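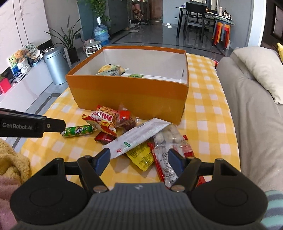 Snacks on a checked tablecloth, an open cardboard box and a hand-held gripper.

How a robot learns to pack a box

A robot arm does not know how to pick up a packet of snacks. It has to be given examples to copy. The Mellano project collects those examples with a hand-held gripper -- a tool with two padded fingertips and a camera attached to it. A person holds the tool and does the job. The camera records the view that a robot would have from its own wrist.

One recording of one job, from start to finish, is called a demonstration. The researchers use 3,000 of them. Most are done in ordinary homes, as a robot trained in only one laboratory tends to fail when the colour of the floor or the tablecloth changes.

Snack packets are a difficult material. A puffed bag is full of air and changes shape when it is squeezed. Shiny plastic reflects light, which makes its edges hard for a camera to find. A roll can turn if it is gripped off centre.

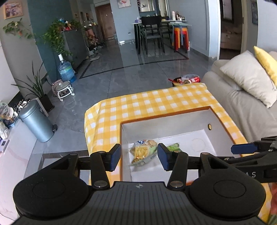 A computer program called a policy then studies the recordings. For each camera view, it predicts the next small movement: forward, down, close, lift. At first its predictions are poor. Each one is compared with what the person did, and the program is adjusted to make the error smaller.

Lahcen Kettani, who ran the tests, put the finished policy on a robot arm and gave it 30 packets to pack. It packed all but 6 of them. The same arm, trained only on laboratory recordings, packed fewer than half.

Words to know
Gripper: the part of a robot that holds things.
Demonstration: a recorded example of a job.
Policy: the program that chooses the robot's next movement.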